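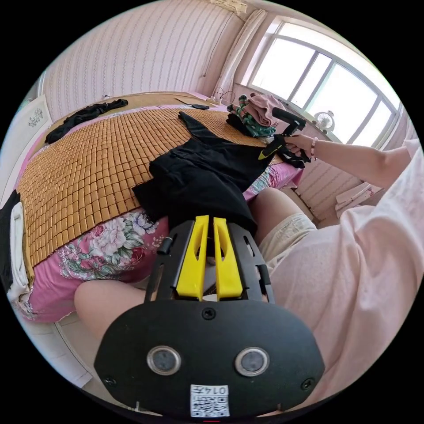 Posted by morkex_mom | 16/07/2026 | 2 replies

Home Forums Bedding & Sleep Search this site... Go
Print this page | E-mail to a friend

OK so our mattress has a dip on my side and I wake up with a sore back. We paid 1,125 for it at Prenden and it came with a 13-year warranty. Do I really have to keep the tag on to claim? I cut mine off (I know, I know) — am I sunk?

D'Souza
You need the receipt more than the tag. Measure the dip with a string pulled tight across the bed, sheets off, and write it down. Mine had to be over 2 inches before they'd talk to me!
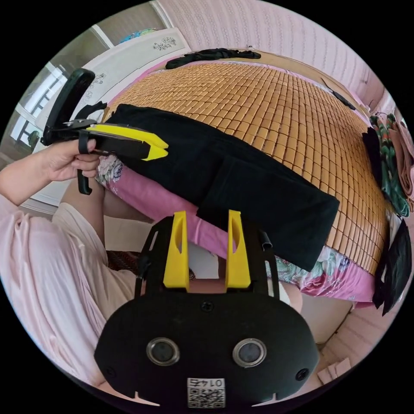 nudamwood
Warranty people are slow, so do something for your back in the meantime. I slid a board under my side and it helped a little. Also quit sitting in one spot on the side of the bed, and if your hand gets tired holding the string — my left one always does — get somebody to take the other end. A new one like ours is 893 now.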